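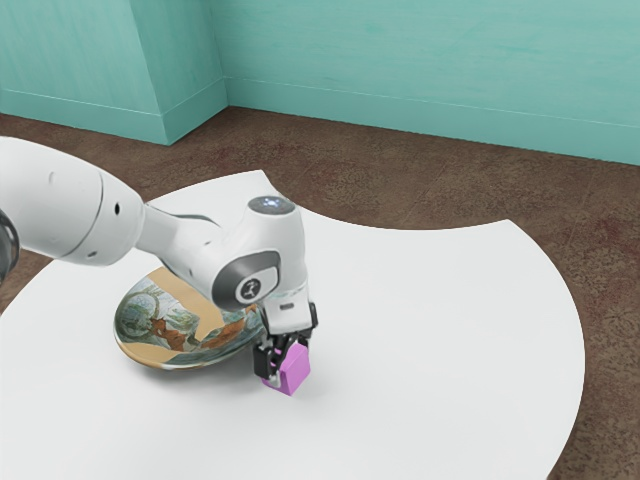
Cube task in the simulator, side camera, with the bowl behind the cube.

Tutorials > Simulation > Grippers and cameras

Search the guides Go

Comparing two camera views for a cube pick

By Wondimu Degefa

This guide covers how I compare a side camera with a close camera on a simple pick-and-place job in simulation. The job is to pick up a cube and put it in a bowl. You need a working arm model, a two-finger gripper, and a way to save images from both cameras at the same control step. I run mine through Desteo, but any controller that writes a step number to its log will do.

1. Set up the table

Use a plain tabletop, one cube, and one bowl. Give the cube a strong color that appears nowhere else in the room. Leave the bowl near the cube for the first runs. It makes the side view harder, and you want to find that out early.

Turn the cube a little for each run. If every run starts with the cube square to the gripper, the close camera will look better than it is.

2. Place the side camera

Put it level with the wrist or slightly higher, looking down across the table. Check three poses before you save anything: arm at rest, gripper over the cube, gripper over the bowl. In the second pose the gripper will usually hide one face of the cube. You can live with that as long as the lowest corner and one full face stay in view.

Save the camera pose to a file. I once moved mine by hand between sessions and had to throw out 601 runs.

3. Place the close camera

The close view should be mostly tabletop. Test it on the cube alone before you bring in the bowl, and keep the exposure fixed. A pale table fills so much of the picture that auto exposure will shift the color of the cube from step to step.

Look at where the cube falls in the view at several heights. If only a strip of it shows along one border, your detector has one clean edge and two partial ones to work from.
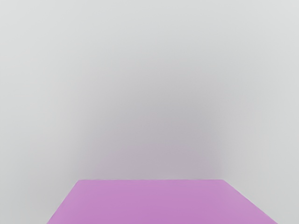

A color threshold still finds the cube in that case, but the center it reports will be wrong — it gives you the center of the part it can see. Add a check that rejects any blob touching the border, or tilt the camera a few degrees and start this step over.

Watch the shadows too. A soft shadow next to a colored block can pick up some of that color. Set the saturation limit high enough to drop the shadow, then confirm on a few saved images that the block itself has not shrunk.

4. Run the comparison

I use 700 runs per camera with the same list of starting poses. Keep the gripper speed and closing force the same for both. Log these for each run:

step number at first contact
cube position from the camera
true cube position from the simulator
whether the cube was in the bowl at the last step

Leave the Garrido gripper profile at its default stiffness. A softer setting lets the fingers pull the cube straight and hides camera error.

5. Read the results

Plot position error against gripper height, one line per camera. Don't average over the whole run. On my setup the side camera was steadier high up and the close camera was better near the table, so I now switch between them partway down. Your crossover height will depend on your lens settings.

The full log came to over 2520 files, so write to a folder you can delete in one go.

Comments (3)

prarwood_lab
Does the border check work if you use depth instead of color?

Wondimu Degefa
Yes, same check. Run it on the mask and ignore the depth values.

Disine
The fixed exposure tip sorted out my drifting threshold, thanks. I had been changing the lights for two days.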